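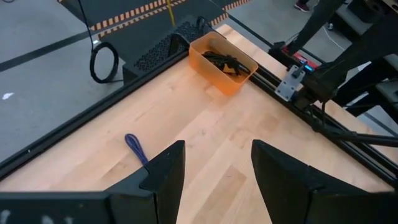
Is a small workshop open day worth a Friday off work? For me it was, and I'd have stayed until they locked the doors if my ride home hadn't been waiting.

The open day at Gretine was on 22 March 2019, and I signed up the minute the notice went out because I've been using their workbenches at my own job for years and always wondered where they came from. Gretine makes benches and storage for people who work with small parts: repair shops, school labs, the back rooms of music stores. The building is an old dairy on the edge of Gosard, with a loading dock where the milk trucks used to pull in and a very loud front door.

Visitors were let in by groups of 13, and I was in the second one. We got a paper map, a pair of safety glasses each, and a cup of coffee that we had to finish before we could go through to the saw room (fair enough!).

The saw room first, then. I could have spent the whole day there. The long strips for the tops come in stacked on carts, and two people sort them by hand for color before anything is glued. They hold a strip up, turn it over, look at the other side, and drop it on one pile or another so fast that I couldn't work out the rule. I asked. They want the darker streaks spread out across the top so your eye doesn't go to one dark band in the middle. I've looked at my bench at work every day and never once thought that somebody had arranged it, and now I can't look at a butcher-block top without hunting for the honey-colored bits.

After the glue-up the tops sit in clamps overnight. There were 21 of them in the rack, and the room smelled like a kitchen cabinet when you open it for the first time in a new house. Next door they sand and oil. We were allowed to run a hand over a top before sanding and another one after, and everyone in our group did it twice.

The frames are black aluminum rail, the kind with grooves down the sides, and this was the part I knew best going in. I love this stuff. You slide a nut into the groove, put a bolt through whatever you want to hang there, and tighten it, and if you change your mind on Monday you move it six inches over. On the benches they like to run the rail along the edges of the wood, so you have somewhere to fasten a lamp or a tray and a little border to stop screws rolling off onto the floor. I asked whether the grooves fill up with dust. They do. The answer is an old toothbrush, and they had a jar of them by the door for the staff.

Now for the room I didn't expect to care about. It's called Lillo on the map, after the dairy's old cheese, and it's where they sort out cables. All the benches get wired for lamps and power strips, and over the years they've ended up with a mountain of cords from trials, returns and things people forgot to pack. Last October they finally gave the job its own room. It has tables, shelves, and stacks and stacks of plastic bins you can see through.

The bins matter more than I would have guessed. They tried cardboard boxes first and hated them, since everything went in and was never seen again. With a see-through bin you can tell from across the room that it's black cables in there, and if you're lucky you can spot the connector too and save yourself a dig. The orange ones were my favorite by a mile. Put one near a lamp and the sides light up like a jar of marmalade. I did ask if the colors meant something, expecting a grand system, and the reply was that orange was what the supplier had on the shelf that week. They've kept buying it because people like it.

We got to have a go ourselves. Each of us took a bin of tangled cords and a clear stretch of table, and the instructions were short:

Pull out one end and follow it. Don't yank.
Lay it flat on the wood before you coil it.
Let the cord choose its own curve and go with that.
Short ones get a single loop and go in the small tray.
Anything with a cracked plug goes in the red bucket by the door, no arguments.

The second line was the one I'd been getting wrong all my life. I coil things in the air, around my elbow, and wonder why they come undone looking like a telephone cord. On a flat, pale top you can see the twist coming and let it roll out. It helps that the wood is light, too. A purple or blue cord jumps right out at you, and even a black one can't hide. I did my whole bin and got offered a second, and I took it!

The fastest person on the staff can clear 70 cords in a morning. I did a lot fewer and was very proud of them.

Lunch was soup and bread in the old cold store. Afterward there was a table of seconds at friendly prices, mostly short lengths of rail and tops with a knot in the wrong place. I bought a top with one corner a bit off, three offcuts of black rail, and one orange bin. The top is the model they call Samuel, 123 centimeters long, and it fits under my garage window with a hand's width to spare.

A few practical things if you're thinking of going next time. Parking is on the street and fills early, and the bus from the station stops at the bottom of the hill. Wear closed shoes or you'll be watching the saws through the window. The cable room is small and gets warm, so leave your coat on the hooks outside. Bring cash for the seconds table, as the card reader gave up while I was in line. And if the person at the desk asks whether you'd like the short tour or the long one, take the long one. The short one skips Lillo.

My garage cords are still in a heap as I write this. The bin is on the new top and I've done the extension leads so far.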